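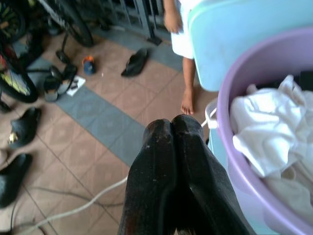
mopsandmore: soak them in COLD water first. not hot. hot sets whatever is in there and then your whites are gray forever

3 likes

tilefloor_tess: ok but I asked about the rinse?? reposting for anyone who skipped the first post. Washer died (Voltari, 9 years old, drum won't turn, drains fine). Doing whites by hand on the patio till I decide fix or replace. Purple basin for the white stuff, tile floor, bikes and everything else living out there too. Washing goes ok. Rinsing is killing me. Suds never end. How many rinses do you people do

5 likes

bucketbrigade: 2. if you need more than that you're using too much soap

hangdry_hal: 2 is not enough for towels, sorry. 4 for towels. shirts you can get away with 2

bucketbrigade: I've done 2 on towels for years and nobody has itched yet

hangdry_hal: they're probably stiff as a board tho

bucketbrigade: they're line dried, of course they're stiff

6 likes

mopsandmore: what soap? if it's machine detergent that's your problem, or half of it. the stuff for top loaders foams like crazy in a basin. get a bar, or use a LOT less

tilefloor_tess: Skirkov powder, the blue box. Was using a full scoop. per basin

mopsandmore: full scoop!! that's for a whole machine load. try a spoon. a flat one

4 likes

tilefloor_tess: oh no

quietcycle: also are you wringing between rinses? people just lift the thing out, dump the water, put it back in. All the soap is still in the cloth. Wring hard, THEN fresh water. Makes more difference than the number of rinses

11 likes

tilefloor_tess: sort of wringing. my wrists give out on anything bigger than a pillowcase

quietcycle: loop it around a faucet or a rail and twist both ends together. you only need to pull one way. wipe the rail first if it's metal and been outside, rust will get on white and it does not come out

hangdry_hal: seconding the rust thing. lost a good sheet to a gate

3 likes

patio_pat: does anybody else just use their feet? basin on the ground, step in, march for a few minutes. my grandmother did all the bedding like that. way easier on the back

bucketbrigade: feet are fine for blankets. wouldn't do it with shirts, you'll pop buttons

mopsandmore: on tile?? wet soapy tile? please no. somebody is going to break a hip

patio_pat: put a towel under the basin, hold on to something. its not that hard

mopsandmore: still no from me

2 likes

cornerlot: different question, is the basin big enough. If the clothes fill it there's no room for water to move and you're just squishing soap around. I keep mine under half full. More trips but each one actualy works

tilefloor_tess: mine's pretty full most times, yeah. I do the big pile so it's over with

cornerlot: split it. two small batches beats one big one that needs 4 rinses

7 likes

hangdry_hal: a splash of white vinegar in the last rinse helps with the suds too. never ever with bleach in the same water. don't mix those

bucketbrigade: vinegar does nothing, that's internet stuff

hangdry_hal: works on mine — towels come out softer, water looks clear sooner

bucketbrigade: because it's your fourth rinse lol

9 likes

quietcycle: about the washer. drum won't turn but it drains = check the belt before you buy anything. Mine was a Lehtinen and the belt was 21 dollars, took me longer to get the back panel off than to put the new one on. Unplug it first obviously

tilefloor_tess: guy from the shop said "probably motor" without opening it

quietcycle: then get another guy

8 likes

cornerlot: or a Trudus spinner, the little tabletop type. No washing, just spins the water out. You hand wash and let it do the wringing. saved my wrists last winter

tilefloor_tess: didn't know that was a thing. looking now

tilefloor_tess: UPDATE February 26, 2024. Flat spoon of powder, basin half full, wrung it around the faucet. Three rinses on the shirts and clear water. Towels tomorrow. Belt is cracked btw, I looked — ordering one

14 likes

hangdry_hal: three. so we were both wrong

bucketbrigade: shirts were supposed to be 2. try less soap again

2 likes

Replies: 35 Shares: 4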